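수아밍넨(Suominen) 양팔 작업대 도입 안내서
3장. 구매 계획과 예산 짜기

글: 닐로 할로넨 / 2026년 4월 30일

양팔 작업대를 처음 들이는 분들을 위한 장입니다. 플라스틱 상자 하나와 장난감 동물 몇 개만 있어도 집어 옮기기 작업을 시작할 수 있다는 점이 저는 지금도 참 좋습니다!

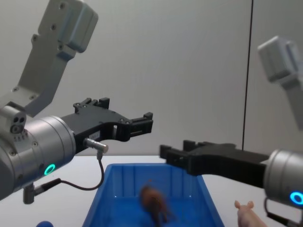 3.1 견적을 받기 전에

1. 시킬 작업을 한 문장으로 적습니다. "책상 위의 작은 물건을 집어 상자에 넣는다" 정도면 충분합니다. 이 문장이 길어지면 예산도 같이 길어지니, 첫해에는 한 가지 작업만 고르세요.

2. 다룰 물건을 실제로 모아 봅니다. 가장 작은 것, 가장 미끄러운 것, 가장 무른 것을 꼭 넣어 주세요. 장난감 동물은 다리와 귀가 제각각으로 튀어나와 있어서 집는 방향을 고민하게 만드는 아주 훌륭한 연습 재료입니다.

3. 가장 무거운 물건을 저울에 답니다. 이 안내서는 물건 하나가 400g을 넘지 않는 작업을 기준으로 썼습니다. 더 무거운 물건이 있다면 팔의 가반 하중에서 그리퍼 무게를 뺀 값을 공급사에 서면으로 요청하세요.

4. 양팔이 정말 필요한지 따져 봅니다. 한 손으로 잡고 다른 손으로 넘겨받는 동작, 상자를 붙든 채 물건을 넣는 동작이 있으면 양팔이 제값을 합니다. 그런 동작이 없다면 한 팔로 시작하고 반대쪽 자리만 비워 두는 방법도 좋습니다.

참고: 팔 두 대를 나중에 맞추려면 같은 모델, 같은 펌웨어 세대인지 확인해야 합니다. 두 번째 팔을 이듬해에 살 계획이라면 단종 예정일을 꼭 물어보세요.

3.2 자리와 작업대

1. 설치할 방에서 벽 한 면을 고릅니다. 무늬 없는 밝은 벽이면 카메라를 달 때 배경 정리에 드는 시간이 확 줄어듭니다. 페인트값은 이 장에 나오는 항목 가운데 가장 싸고 효과는 꽤 큽니다.

2. 상판 깊이는 800mm로 잡습니다. 팔을 좌우에 마주 보게 세우고 가운데에 상자를 놓는 배치를 기준으로 한 치수입니다.

3. 상판 색은 흰색이나 옅은 회색을 권합니다. 상자는 상판과 뚜렷이 구분되는 색으로 고르세요. 파란 상자에 갈색이나 분홍색 물건이면 화면에서 찾기가 무척 편합니다.

4. 바닥에 테이프로 팔의 최대 도달 범위를 표시하고, 사람이 드나드는 길과 겹치지 않는지 걸어 보며 확인합니다.

주의: 접이식 탁자를 쓰지 마십시오. 팔이 빠르게 멈출 때 상판이 흔들리면 고정 볼트가 풀릴 수 있습니다.

주의: 비상 정지 스위치는 조작자가 앉은 자리에서 손이 닿아야 합니다. 스위치 연장선이 기본 구성에 없는 경우가 있으니 견적서에서 따로 찾아보세요.

3.3 예산표 채우기

예산표는 아래 4개 묶음으로 나눕니다. 묶음마다 담당자 이름을 적어 두면 나중에 견적을 비교하기가 훨씬 수월해요.

1. 본체: 팔, 제어기, 받침대, 비상 정지 스위치. 두 대를 함께 살 때 제어기가 각각 필요한지, 한 대로 묶이는지 먼저 확인합니다.

2. 손끝: 그리퍼와 교체용 손가락. 손가락 끝은 닳는 부품이라고 생각하고 여분을 처음부터 2벌 넣으세요. 길로우(Gilow) 손가락 세트를 쓴다면 손목 플랜지 규격을 대조한 뒤 주문합니다.

3. 배선: 손목에서 그리퍼로 가는 케이블, 커넥터, 케이블 고정구. 금액은 작지만 빠뜨리면 설치 날 모두가 손을 놓게 됩니다. 손목이 끝까지 돌아도 당기지 않을 만큼 여유 길이를 두고, 늘어진 고리가 상자나 물건에 걸리지 않는지 살핍니다.

4. 사람과 시간: 설치, 교육, 시운전. 우리 팀의 무토니 오코트는 이 묶음을 늘 맨 먼저 채웁니다. 저도 따라 해 보니 전체 금액이 훨씬 덜 흔들리더군요.

참고: 소모품 항목에는 상자와 연습용 물건도 넣으세요. 같은 상자를 여분까지 한꺼번에 사 두면 하나가 깨져도 설정을 다시 잡지 않아도 됩니다.

3.4 견적 비교와 주문

1. 시스트베리(Cistberg)와 사닉스(Sanix) 등 취급점에 같은 예산표를 보냅니다. 항목을 고치지 말고 빈칸만 채워 달라고 부탁하세요.

2. 납기를 묶음별로 받습니다. 본체가 먼저 오고 그리퍼가 한 달 넘게 늦는 일이 흔합니다. 8월에 시운전을 하려면 손끝 묶음부터 발주하는 편이 안전합니다.

3. 시연을 요청합니다. 3.1에서 모은 물건을 상자째 들고 가세요. 내 물건이 처음으로 집혀 올라가는 순간은 정말 신납니다. 그래도 메모는 하셔야 해요. 놓친 물건의 이름과 그때의 자세를 적어 두면 손가락 모양을 고를 때 그대로 쓸 수 있습니다.

4. 보증 조건에서 그리퍼와 케이블이 본체와 같은 기간인지 확인한 뒤 서명합니다.

주의: 시연 중에는 팔이 멈춰 있어도 전원이 들어와 있으면 손을 넣지 마십시오. 표시등 색의 의미는 제조사마다 다르므로 담당자에게 먼저 물어보십시오.

주문서 사본은 설치 담당자에게도 한 부 보내 주세요. 부품 상자를 여는 순서는 4장에 있습니다.

공유 4 · 댓글 2

관련 문서
- 2장. 작업 고르기와 위험성 평가 (아르네 펠코넨)
- 4장. 개봉과 받침대 고정
- 5장. 그리퍼 장착과 케이블 정리 (아라셀리 몬토야)
- 부록. 예산표 빈 양식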